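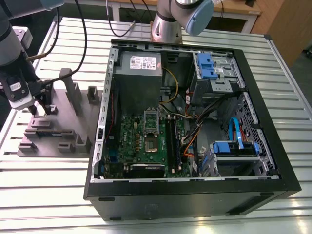 **Emlyn Prosser**
Moderator, Hardware & Repairs

**Is a yearly PC service worth paying for?**

My sister has been talked into a yearly service for her desktop by Zokbridge, the repair place near her. It's £60 a go, or £40 if she signs up to have it done every October. For that she gets a "full internal clean, fresh thermal compound, memory reseat and performance restoration".

I've got nothing against people charging for their time. What I doubt is that an office tower used for email and a bit of family history needs any of this every twelve months. The leaflet says a neglected PC "can lose up to half its speed". Half of what, measured how? I rang them and asked. The chap told me it varied.

Has anyone here had one of these done and seen a difference they could put a figure on?

---

**Endo**
Member

I had it done at a different shop and the machine was much faster afterwards. Night and day. So I wouldn't be too quick to call it a con.

---

**Emlyn Prosser**
Moderator, Hardware & Repairs

I didn't call it a con. What else did they do while they had it? And did you time anything before it went in?

---

**Endo**
Member

No, I didn't sit there with a stopwatch, I've got a job. They did put an SSD in at the same time, if that's what you're fishing for.

---

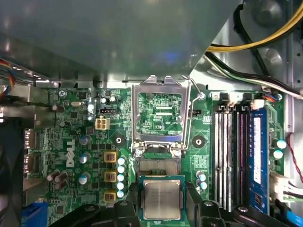

**Villar**
Bench technician, 174 posts

Well, there's your night and day. An SSD in place of an old hard drive will do that whether or not anyone goes near the processor.

I do this for a living, so take that into account, but I'd cross most of that list off. Taking the items in turn:

Cleaning is fair enough if there's a dog, a smoker or a carpet under the desk. In a clean room you can go years. Pull the side off and look at the heatsink. If you can see daylight between the fins, leave it alone.

Reseating memory fixes a fault if you've got that fault. If the PC starts and doesn't crash, you haven't got it. Doing it every year is just wear on the clips.

Thermal compound is where they get people, as it sounds technical. Decent stuff, put on properly, lasts a long time.
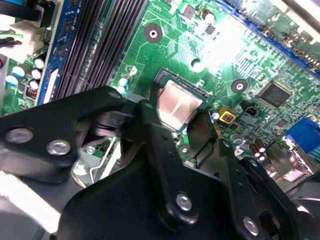

I've had towers come in that had never been touched since they left the factory and the temperatures were perfectly ordinary. I've also had three that were cooking, and on two of those the fan had packed up, so new paste would have done nothing for them. Check the fan spins before you pay for anything else.

As for "performance restoration", I'd like to know what that is too. In my experience it means somebody turned off the programs that load at start-up. You can do that from Task Manager while the kettle boils.

---

**Seyoum**
Member

I'd push back a bit on the compound. I kept a log for mine and the full-load temperature dropped by nine degrees after I redid it. The fan used to sit at 3000 rpm whenever I had a video open and now it doesn't. I'd call that a real result.

---

**Emlyn Prosser**
Moderator, Hardware & Repairs

Useful, thanks. Two questions though. Did you clean the heatsink at the same time, and was the room as warm on both days?

---

**Seyoum**
Member

Yes to the cleaning. No idea about the room. First reading was in summer, second was after the clocks went back, so I'll give you that one. I still think the paste did some of it. It came off like old chalk.

I've got the lid off again this week anyway so I can be a bit more careful this time.

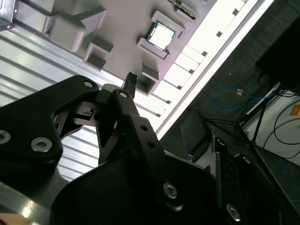 What I'll do is take a reading before, clean only the fins, take another, then do the compound and take a third. Same video file each time and the heating left where it is. If it's mostly dust I'll come back and say so.

The other thing about a yearly visit is that every time the cooler comes off there's a chance of bending something. I'd sooner it stayed shut unless the numbers say otherwise.

---

**Villar**
Bench technician, 174 posts

Agreed on that last bit. I've seen more sockets ruined by maintenance than by the lack of it. Put the three readings up whatever they say, please. People only ever post the good ones.

---

**Endo**
Member

You're all forgetting that most people won't open a PC. My mum wouldn't. For her £40 a year is cheap for someone to look it over, and if they spot a dying drive it's paid for itself.

---

**Emlyn Prosser**
Moderator, Hardware & Repairs

Fair point, and if the leaflet offered a drive check and a backup I'd tell my sister to book it. It mentions neither. I've asked Zokbridge to email me what's included and whether they write down any temperatures. No reply yet.

For now I've told her to hoover under the desk and keep her £60.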